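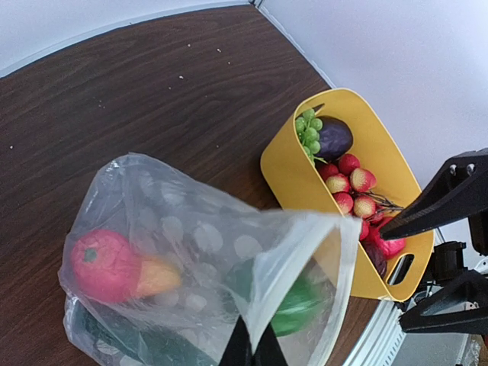 How do you teach a robot arm a job without writing out every movement in code?

Someone does the job through the robot many times over, usually by moving a matching pair of handles that the arms copy, and everything gets recorded. A program is then trained on the recordings to guess the next movement from what the cameras see.

Packing the shopping: teaching two arms by remote control
Project report, second term
Citlali Robles and Karla Zavala
Robotics option, Grurham College

What we set out to do

Get two arms to put toy fruit and veg from a basket into a plastic bag. One arm holds the bag open, the other one picks. That was the whole plan. In the proposal we also had tying the bag and passing it to a person, both dropped by week three. The proposal is still on the shared drive if anyone wants a laugh.

We chose a bag on purpose. The group before us did stacking cups and their report says at the end that a rigid object is "a bit kind" to the robot. A cup is the same cup every time. A bag is a different shape every time you touch it, so you can't really write down where the edge is, and showing it by hand seemed like the way to go.

Setup

Two arms clamped either side of the table, each with a two-finger gripper and a small camera at the wrist. One more camera overhead. The leader arms (the ones you hold) are on a second bench, facing the same way as the robot so left is left. We had them facing the other way for the first few days and it was horrible, Karla kept picking up with the bag arm.

The recording software is Tapia, which is what the lab uses. It saves the joint positions of both leader arms and both follower arms plus all the camera pictures. A foot pedal starts and stops an episode. Get the pedal. Before we had the pedal one of us had to press the space bar and half the early recordings have a long dead bit at the front where the operator is saying "go, go".

Objects: the play food set, yellow basket, bags. Grapes, an aubergine thing, a bunch of lychees on twigs, assorted round red things. The bags are the cloudy sort with pale dots printed on. We'd started with fully clear ones and the overhead camera could hardly find them on the dark table. With the cloudy film you get shiny folds and a thick whitish hem at the mouth, and the hem is what you aim for.

How we recorded

Every episode goes the same way, or is meant to:

Bag arm comes down, pinches the film at the mouth of the bag and lifts.
Picking arm goes over the basket, takes one item, carries it to the mouth, lets go.
Repeat till the operator decides to stop or something falls on the floor.
Both arms home. Pedal.

Bag already had some food in it at the start of most episodes. It stays put better with weight in the closed end. An empty bag just follows the gripper up in the air like a flag. We tried tape, which worked, but then the model learns tape.

The basket was moved and turned between episodes, the bag too. Karla kept a tally sheet of where they were so we didn't do the same layout over and over. Later we stopped using the sheet and just shuffled it by feel and I think the data got worse. Left handle slot facing the bag nearly every time, it's obvious when you scroll through.

Total recorded by the end of August: 781 episodes. Not all good, see below.

The pinch

This deserves its own section as it ate most of the project.

From the wrist camera you're looking down past your own fingertips at the plastic. When the pinch is good there's a small peak in the film right where the fingers come together and the flap goes up from there. When it is bad you've got both layers. Front and back of the bag, held shut, and the picture from the wrist looks almost the same!! We did not notice this for a long time. The picking arm would come over with a lemon or whatever and press it against the outside of a closed bag.

What helped:

- Coming in lower and slower, one finger already inside the mouth before closing.
- Lifting a little, stopping, looking, then lifting the rest. The pause turned out useful for the model too, it seems to check there.
- Operators watching the camera view only. If you look at the real bag over the top of the screen you use things the robot can't see. We hung a lab coat on a stand in the way.

What did not help was more grip force. The film stretches and goes thin, and then on release it clings to the finger. Static, we think. Didn't test it properly.

Putting one finger inside is very hard to feel through the leader arms as there's no force feedback. You squeeze the handle and the handle feels the same whether it has the bag, the table, or nothing. Citlali got good at it by watching the folds. I (Karla) mostly got good at it by doing it a lot.

The picking arm

Easier but had its own problems. The basket wall is the main one. The fingers are wide, and when you reach in for something tucked against the wall the outer finger lands on the rim. You have to come in with the wrist turned so the fingers are along the wall. People do this without thinking after an hour, but a new operator doesn't, so the data has two styles in it. More on that in a sec.

The lychees. They are one bunch on thin stems so you either take the bunch or you take nothing, and you can't tell from above which one you have hold of until you lift. The stems hook on the basket. We left them in as a hard item, then took them out for training the first model and put them back for the second. The grapes are also a bunch but they're better behaved.

The aubergine is slippery. Grab it in the middle or it shoots out.

Operators

Four of us recorded: the two of us plus two second years who wanted lab hours. Everybody had twenty minutes of practice first, nothing saved. Should have been more. You can tell who is driving just from the speed plots. One person lets go of the fruit high up above the bag and drops it in, another one lowers it right inside. Both work when a person does it. The model trained on all of it sort of averages, it hovers at the mouth half in half out and lets go on the hem, and then the hem flips.

So for the second model we threw out all the high drops. Went through by hand, one evening each, very boring, would do it again. We also cut:

episodes with both bag layers pinched that were never corrected
episodes where the operator gave up
anything with a hand in view (us resetting too early)
the space bar ones

We kept the episodes where the pinch failed and the operator let go and tried again. That was advice from Dr Fotermont's notes for the module and it made the biggest differnce of anything. Model one had never seen a retry. If it missed the film it would carry on with the whole routine, bag arm in the air holding nothing, fruit lowered nicely onto the table.

Training

Same network for both models, the lab's standard one, run overnight on the Gimmont machine. We did not touch the settings apart from how many steps ahead it predicts. Short was twitchy. Long was smooth but it didn't react when the film slid. Ended up in the middle.

We also tried leaving out the overhead camera to see if wrist views alone would do. They don't, at least for us. The wrist camera on the bag arm sees the bag and some of the basket with the other gripper coming in at the side, but once that arm lifts, it's mostly plastic. The picking arm then has no idea where the mouth went.

Results

Test was 20 runs for each model, new layouts drawn up by someone who hadn't recorded. A run counts if one item goes from basket into the bag and stays there, no human touching anything.

Model one: 4 out of 20.
Model two: better than half, and most of the misses were the pinch. The exact table is in the appendix with a note for each run. We had an argument over one where the grapes ended up hanging over the hem, half in. Counted as a fail.

Model two retries. This was the best moment of the project by a distance, it missed the film, backed off, went in lower and got it. Karla screamed and someone from next door came in.

It still can't do the lychees. Also fails when the basket is pushed right up against the bag so the film lies over the side of it, we hardly recorded that layout, our own fault.

What we'd do differently

Write the operator rules before recording anything. One page. How high to let go, which way to turn the wrist, when to stop. We wrote ours after most of the data was in.

Look at the recordings on the day. We recorded for two weeks before we opened a single one and found the bag arm's wrist camera had slipped round on its mount. Those are all in the 781 and all useless for model two.

Clean the table. There are white crumbs of something on it in loads of the videos. Probably doesn't matter but once you've seen them you can't stop seeing them.

More practice for new people, and have them practise on the bag and not on blocks. Picking up a block teaches you nothing about film.

Try a glove or some kind of buzz in the handle so the operator knows when the fingers have closed on something. We priced it up, too late to order.

Who did what

Citlali: leader arm calibration, most of the pinch episodes, training runs, results table.
Karla: layouts, tally sheet, sorting the episodes, this write up (mostly the night before, sorry for the state of section four). Reset duty was shared, in theory.

Appendix A is the run by run table. Appendix B is the operator page, the version we wish we'd had at the start. The recordings are on the lab drive under our group name, ask Citlali for the list of which ones to skip.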